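Line twist on a spinning reel after changing to fluorocarbon leader
Fishing > Tackle and rigging > Reels and line
Viewed 233 times

Posted by Meinrad Oberholzer

I fish a tidal estuary from the bank, mostly for bream and flathead, using a Jirby 2500-size spinning reel on a seven-foot light rod. The main line is 9 lb braid and until December I ran a short mono leader with no trouble. I have since changed to a longer fluorocarbon leader and I am getting wind knots at a rate of one or two per session. The line also coils back on itself whenever I let it go slack.

Details that may matter:

The spool was filled at a shop, to the lip or very close to it.
The leader is two rod lengths, joined with a double uni knot.
I throw small metal spinners and the occasional soft plastic on a light jig head.
I close the bail with the handle.
Drag is set by feel and I have been known to keep winding while a fish takes line.

Is the fluorocarbon the cause, or was there already twist in the braid that the old leader was hiding? I would prefer not to strip the whole spool if it can be avoided.

Svenja Kaufmann
Accepted reply

There are several faults in that list and the leader material is the smallest of them.

Start with the leader length. At two rod lengths the joining knot sits on the spool when you cast. A double uni in fluorocarbon is bulky, and the coils behind it lift as it leaves the spool. Shorten the leader until the knot hangs just outside the tip guide with the lure at casting position, or learn the FG knot, which passes the guides with far less resistance.

Spool fill is next. Braid should sit 2 to 3 mm below the lip. Anything fuller will shed loose coils in a crosswind. Taking off 5 metres is a reasonable first step. Check the level again before removing more.

The twist itself comes from the spinners and from winding against a slipping drag. Each turn of the handle with the drag slipping puts several turns into the line, the exact number depending on the gear ratio. Lift the rod to gain line, wind on the way down, and stop winding when the fish runs. For the spinners, fit a small ball-bearing swivel ahead of a short trace. A cheap barrel swivel will not turn freely under light load.

Close the bail by hand and pull the line tight against the roller before the first turn. Check the roller while you are there. If it does not rotate under a fingertip, clean it and add one drop of light reel oil — grease is too thick for that bearing.

You do not need to strip the spool. To remove the existing twist:

1. Cut off the leader and any swivel, so that the bare braid is free to spin.

2. Find an open stretch of grass or moving water and let out 33 metres, or as much as you normally cast. On grass, walk it out in a straight line. In current, let the flow carry it.

3. Leave it for a few minutes, then wind back slowly with the braid pinched between thumb and forefinger ahead of the first guide. Moderate pressure is enough. Use a damp cloth if it bites.

4. Take the reel off the rod and lay it on a clean, hard surface to check the spool. The line should lie flat, with no loops standing proud of the rest.
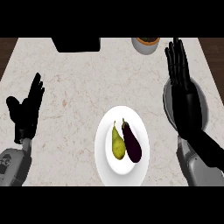
5. Retie the leader at the shorter length, trim the tags close, and make the first few casts at half power with a jig head. Leave the spinners in the box until those casts come back clean.

If coils still lift after that, look at the line lay. A spool packed heavily at the front usually wants one more washer under it. Some Jirby models are supplied with spares.

Posted by Witer

fluoro is the problem mate, way too stiff. go back to mono. I use Gusex 6 lb on everything and never had a wind knot, mind you I mostly troll from the tinny so I'm not casting much

Nieminen

Agree with Svenja on the bail and the roller. One addition: a shop-filled spool is sometimes loaded under very little tension, in which case the top layers dig in and then jump off in clumps. It looks a lot like twist. The test is to hang a short loop of slack between your hands. If the two sides wrap around each other, it is twist. If they hang apart, rewind the line under tension and try again before changing anything else.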